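Checking the wrist camera on the Kanadex cell

Do this after any change to the gripper or its bracket. Allow 37 minutes.

Lay out the kitchen set and home the arm. Open the overhead view first and wipe the lens if outlines look soft.
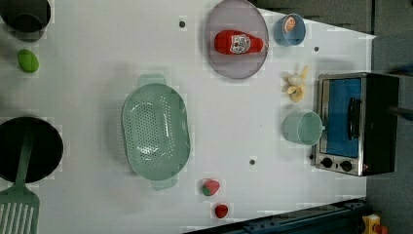 Overhead view with the kitchen set on the table.

Check that the colander and the toaster oven door are both in view, then lock the overhead mount. Switch to the wrist view and jog the arm down over the colander with the fingers open. Both fingertips should show at the bottom, with the small holes in the bowl sharp beyond them. Holes on the near wall will blur at this range – leave the focus ring alone. If a fingertip is missing, loosen the 2 bracket screws and tilt the camera.

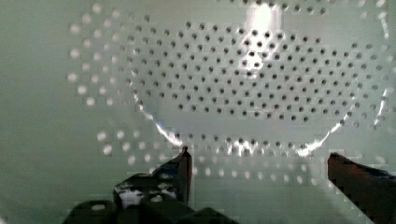

Do I have to recalibrate after tilting the camera?
Any tilt changes the hand-eye offset, so run the Zemthorpe routine again with 3 poses and save the result before you start a job.

Log the new offset under Milham and tell Corina Widmer.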